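**My local news site has vanished, but only on Camora. Is it blocked, and how would I prove it?**

Feng-yi Siu

I help run a small news site for Grostside. Planning rows, bus cuts, the long war over the market car park. Since September, anybody on Camora home broadband who tries to open it gets a blank page that spins for a bit and then says the connection was reset. On my phone's mobile data it loads fine. At my sister's (different provider) it loads fine. At the library it loads fine, although you have to share a table with the man who hums.

I rang Camora. The first person told me to turn my router off and on. The second told me the site was "probably down", while I was reading it to him over the phone. The third said they don't block anything except what they have to, and couldn't tell me what they have to.

We had 1,216 readers on the mailing list at the last count and I've had 14 emails from people asking whether we've been shut down. One sounded hopeful. 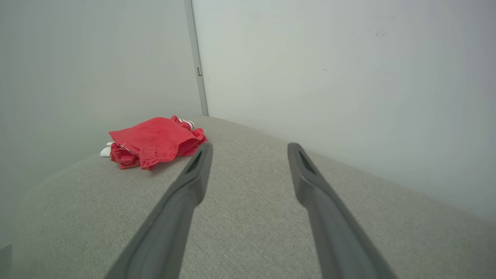 *Gripper fingers and fabric.*

Things I have tried so far:

- another browser
- another laptop
- clearing everything that can be cleared
- swearing

We did run a piece in the summer about a council contract and I would rather not start shouting about censorship if the truth is that I forgot to renew something. How do I tell the difference? And who do I complain to, if it is a block?

**Tetik**

You haven't forgotten to renew something. If you had, it would be gone for everyone, the hummer included.

A reset on one network and a normal page on all the others does point at that network, but "points at" won't get you far with a complaints department. What you want is a dull little log. Get two or three Camora customers to try the site at the same time of day as somebody on another provider, and write down the time, the network, the exact error and whether they typed the address with https at the front. Do it for a week. Screenshots with the clock showing are good.

Then check these in order:

1. **The name lookup.** Open a terminal and run `nslookup` with your site's address, once on Camora and once on mobile data. If Camora gives you no answer, or an address that has nothing to do with your host, the meddling is at that end. Different answers alone don't prove it, as big hosts hand out different addresses all the time.
2. **The resolver.** Change the DNS setting on one laptop to a public resolver and try again. If the site comes back, you've found it. If it doesn't, the problem is further along.
3. **Your neighbours.** On cheap shared hosting you sit on the same IP address as lots of strangers. Ours had almost 150 other sites on it, one of them selling very doubtful handbags. When somebody blocks the handbags by address, you go down with them.
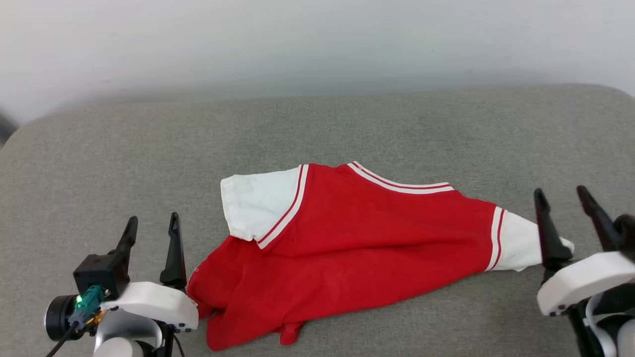

I'd put my money on number three, going by the reset. Ask your host to move you to another address. Ours did it in an afternoon and didn't charge. If you come back to life on Camora straight after, you have your explanation, and a decent paragraph for your letter.

Also look at the parental filter. Camora switches it on by default for new customers, or did when I was one, and the category lists are put together by something with a loose grip on English. A friend's allotment page was filed under weapons. It had a post about hoes. Normally you'd see a "this page is restricted" notice instead of a reset, but I wouldn't bet on them having set that up properly.

**gatepost_9**

just use a vpn

**Shih**

A VPN will let Feng-yi read the site she already writes. Her readers are the ones with the blank page.

On complaining, which Tetik left out: do it in writing and call it a complaint, in those words, in the first line. A phone call gets logged as "customer had trouble with internet". Ask them 2 things and nothing else:

- Is this address on any list you apply, yes or no?
- If yes, whose list is it, and how does the owner of the site get it reviewed?

Leave the council contract out of it for now. You may turn out to be right, but there's no evidence for it yet and it gives them something to argue with.
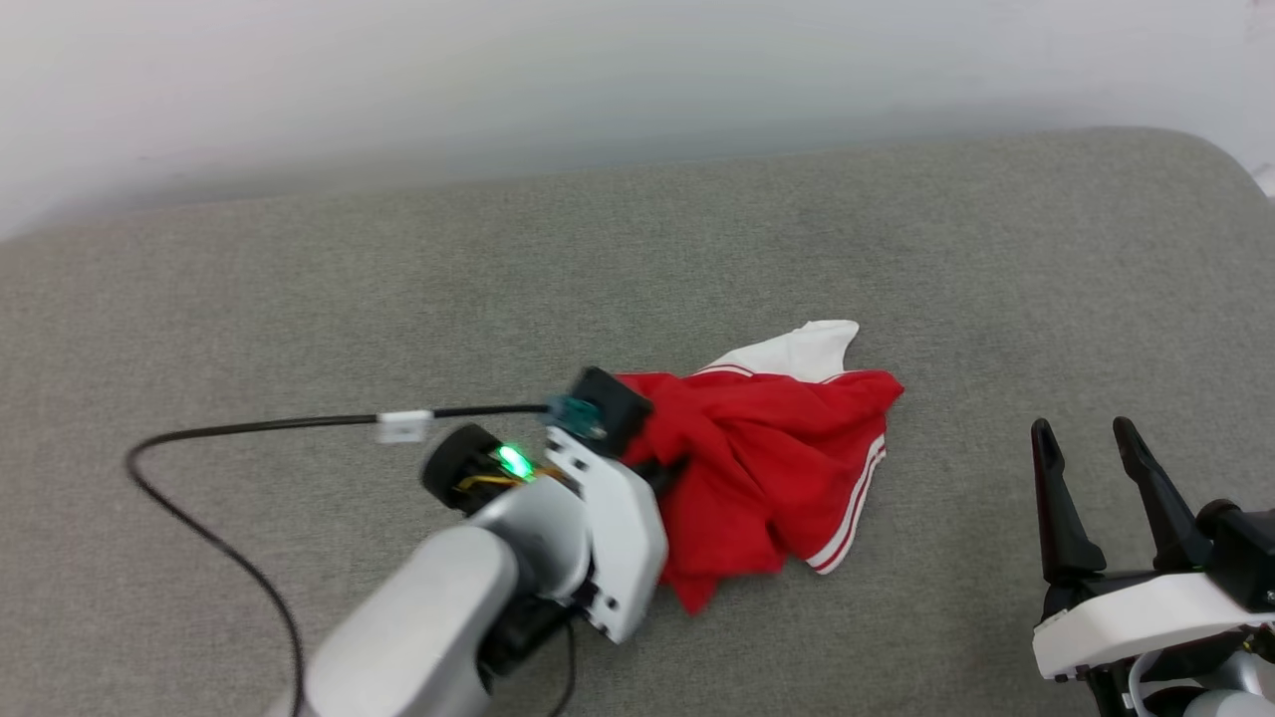

*Red garment on grey upholstery.*

If they won't answer, ask for a final response letter. You'll generally need that, or proof that you've waited long enough, before an outside complaints scheme will look at it. Check which scheme Camora belongs to; it should be in the small print on their site. The schemes are mostly for customers, so have one of your Camora readers complain about not being able to reach you, alongside your own letter as the publisher.

In the meantime send the mailing list a short note saying the site is up, giving the networks it works on, and paste that week's stories into the email in full. Email gets through when the site doesn't. Keep a copy of the site with a second host too, on a different address, and give out that link.

**Feng-yi Siu**

Thank you both. Ran the lookup and got the same answer on Camora and on mobile. Changing the resolver made no difference. Have written to the host about moving us, and to Camora with the word "complaint" in it twice.

The host has replied already. There are handbags.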